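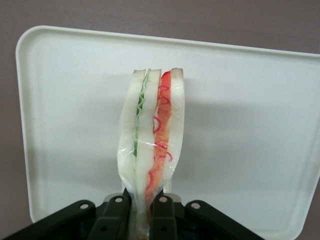 The three-slice sandwich, in its wrapper.

The Narorska Lunch

Glenys Bickerstaff had been dead for 5 days when it came out that she had left Saskia Pryor her chair at the Wednesday Club, which did not meet on Wednesdays and had never been much of a club.

It met in the upstairs room of the Clivmont Hotel, where the carpet had a pattern designed to hide gravy. Members paid their dues in January, ate lunch together twice a month, and listened to one another read from work in progress. The work had been in progress, in most cases, for a very long time. Mr. Kingi was still on the childhood of a man he planned to have hanged in chapter nine.

"A chair," said Saskia to the lawyer. "Do you mean a position?"

"I mean a chair," said the lawyer. "It has arms. There's also a manuscript, 276 pages. You're to finish it."

Saskia had worked for Glenys for four years, typing letters of complaint. She had typed one to the water company, several to the bishop, and one to a brand of mustard. She had never written anything of her own except a shopping list, and Glenys had corrected that.

The manuscript was called The Narorska Lunch. It concerned a railroad trip across the country of Narorska, which Glenys had made up so that she wouldn't have to look anything up. Eleven people got on the train at Belelberg. By page 30 they had all been introduced, and by page 60 they had all been insulted. On page 112 somebody brought out a sandwich.

Saskia read on with some interest. The sandwich belonged to a retired colonel, and he did not eat it. He unwrapped it and wrapped it up again. A widow across the aisle asked what was in it and he told her, over the course of two chapters, why that was a personal question. The train went through a tunnel. When it came out the other side the sandwich was gone, and so was the widow's nephew.

The rest of the book was people accusing each other. Glenys had been good at that. The conductor was accused on religious grounds. A child was accused and then confessed to something else. On page 276 the inspector gathered everyone in the dining car, cleared his throat, and said, "The person who took the colonel's lunch is"

There the page ended. There wasn't even a comma.

"She must have told you," said Mr. Kingi at the next lunch. He had moved his seat closer to the chair with arms, and his hand was resting on one of them. "You were in the house every day."

"She told me to sit up straight," said Saskia.

The club had theories. The treasurer of nothing in particular, a large man who kept the minutes out of loneliness, liked the nephew. Two sisters who wrote poems about the same lake felt strongly that it was the train driver, whom Glenys had forgotten to put in the book. Mr. Kingi thought the inspector himself had done it, and that he should be hanged.

Saskia took the pages home and read them again with a pencil. She fixed the spelling of Belelberg, which Glenys had done four different ways. She took out a paragraph about the bishop. Somewhere after midnight she noticed that the colonel complained of hunger on every page up to 130, and after that never mentioned it once – not in the tunnel, not at the border, not during the nine pages when the dining car caught fire.

She put a clean sheet in the typewriter and wrote "the colonel," and then a period. It looked rather bare, so she wrote what the widow said to that, and what the colonel said back, and by breakfast they were engaged.

At the next meeting she read it aloud from the chair. It took up to an hour, depending on whether you counted the interruptions, which were mostly Mr. Kingi. When she was done there was a silence, and the sisters looked at each other.

"And the nephew?" said one of them.

Saskia turned over the last page. She turned it back.

"He's in the next one," she said, and asked someone to pass the mustard.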